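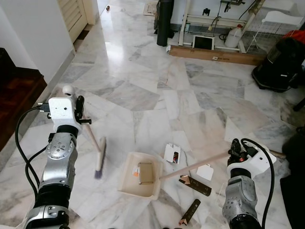
Hand broom and long-handled dustpan, light wood handles

Tillham Stone Floor Soap – concentrate, unscented. For marble, limestone, terrazzo. Back in stock since July, new cap, same soap.

What it does: lifts everyday grime off polished stone and leaves no film. Not a wax, not a sealer. No vinegar or citrus in it, so it won't etch. We've sold it in the shop longer than anything else on the shelf and it's still the one Viorica uses at home.

How to use. Sweep first. Grit is what scratches marble, not mopping. Two capfuls to a bucket of lukewarm water, wring the mop well, change the water when it goes gray. Dry with a clean cloth if you want the shine.

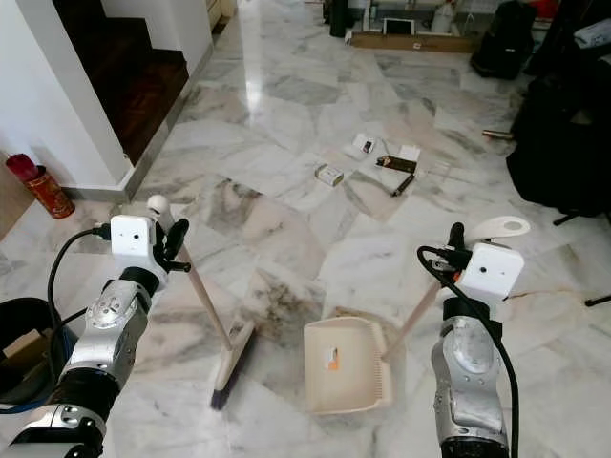 Dirt on veined marble, dark bristles

Old stains – oil, rust, red wine – this won't shift them. You want the Basto poultice for that, seperate page. Sealed floors are fine. Waxed floors, try a corner first, it can dull some of the older waxes.

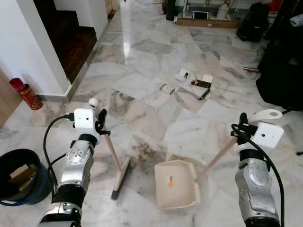

Sizes: 24 oz bottle, or case of 3. Item no. 408. Case ships flat rate, single bottles go with whatever else you order. Pickup at the Girnon counter before 2 pm, ask for Damir or Mirsad. Keep from freezing, it goes cloudy and dosn't come back.

Contact: Babić Floor Supply, Girnon – © Babić Floor Supply – Back to top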